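Moving the house network off the old router

8/24/22

I finally replaced the router that came with our internet plan. It had been on the list since February, when the connection in the back bedroom started dropping in the afternoons. I work from that room three days a week, so it was getting in the way. I'm writing down what I did, partly for myself, because the next time I have to touch any of this I'll have forgotten all of it.

The old setup was one box from the provider, sitting in the front closet where the line comes into the house. It did everything: modem, router, Wi-Fi, and a phone port we never used. The house is 1,469 square feet on one floor, which doesn't sound like much, but it's long and narrow and there's a brick chimney in the middle. The closet is at one end and my desk is at the other. Between them the signal has to get through the chimney, the kitchen and the bathroom tile.

I had tried the cheap fixes already. I moved the box to a higher shelf. I changed the channel by hand. I bought a plug-in repeater from Custix, put it in the hallway, and got a stronger signal with a slower connection. My phone would show full bars and then take forever to load a page. The repeater was using the same radio to talk to the router and to me, and it wasn't very good at either. I gave it to my brother-in-law, who has it in his garage and likes it fine.

What I wanted was a plain wired router in the closet and two access points, one at each end of the house, both on cable. I went with a Prellholm router and two of their ceiling access points. I looked at the Drakos mesh kit for a long time before that. It would have been less work, and for most people it's probably the better buy. But it has to be set up through a phone app with an account, and I didn't want the network in my house to depend on a login. The Prellholm has a regular web page you get to from a browser. It's ugly and it works.

The cable was the real job. I bought a 200 foot box of Cat 6 and ran two lines up through the closet ceiling, across the attic, and down. The attic here is low. You can sit up in the middle but not anywhere else, and by ten in the morning it's too hot to stay in. I did one line on one morning and the other line the next. The longer run came to 67 feet once it was trimmed. I had guessed less than that by measuring along the hall, and forgot to add the parts where the cable goes up and comes back down.
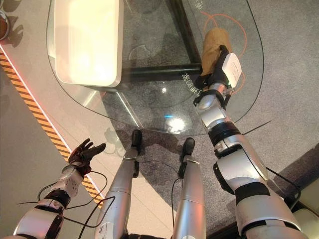

Putting the ends on took me longer than it should have. I hadn't crimped a connector in years and the first four were bad. The tester showed pairs three and six swapped on one of them, which is the classic mistake, and I made it twice. After that I stopped and read the color order out loud while I pushed the wires in. I also switched to the pass-through type of connector, where the wires stick out the front and the tool cuts them off. They cost a little more. I would buy them again.

Power for the access points comes over the same cable from a small Bunon switch on the closet shelf. I like that part a lot. There are no power bricks up in the ceiling, and if one of the units hangs I can turn its port off and on again from the desk. One thing to watch – not every port on this switch supplies power. Mine has eight ports and only the first four do. I plugged the far access point into port six and spent twenty minutes thinking I had ruined the cable.

The next thing was getting the provider's box to stop being a router. The setting is called bridge mode, and on mine it was hidden two menus deep under a heading that had nothing to do with it. After I turned it on, the new router still couldn't get an address. I rebooted it several times. Then I called support, and the man who answered told me to unplug the box, leave it off for ten minutes, and plug it back in with only the new router connected. I had been leaving it off for maybe thirty seconds. That fixed it.

I kept the old network name and password so I wouldn't have to go around the house typing them into everything. This mostly worked. The printer wouldn't join until I turned off the newer security setting, WPA3, and went back to WPA2. The thermostat only uses 2.4 GHz and took a couple of tries. Everything else came back without any help from me.

Both access points were set to full power out of the box. That turned out to be too much for this house. My laptop would hang on to the one by the front door even when I was sitting right under the other one. Corrado Fiore, who I used to work with and who still does this kind of thing for a living, told me to turn both of them down to medium and put them on different channels. I did, and the laptop now moves over by itself somewhere near the kitchen.

As for speed, I pay for a 1,000 megabit plan and had never seen anything close to that in the back bedroom. I still don't over Wi-Fi, and I don't expect to. What I get now is steady, and that's what I was after. Video calls haven't dropped since the switch. With a cable plugged straight into the router I get nearly the full speed.

Still to do: I need to label the cables in the closet before I forget which is which, and patch the drywall where I drilled in the wrong spot by the linen cabinet. I'd also like to put the router and the switch on a small battery backup, since we lose power for a minute or two every time there's a storm. I haven't picked one out yet. If you have one that's quiet, leave a comment and tell me the model.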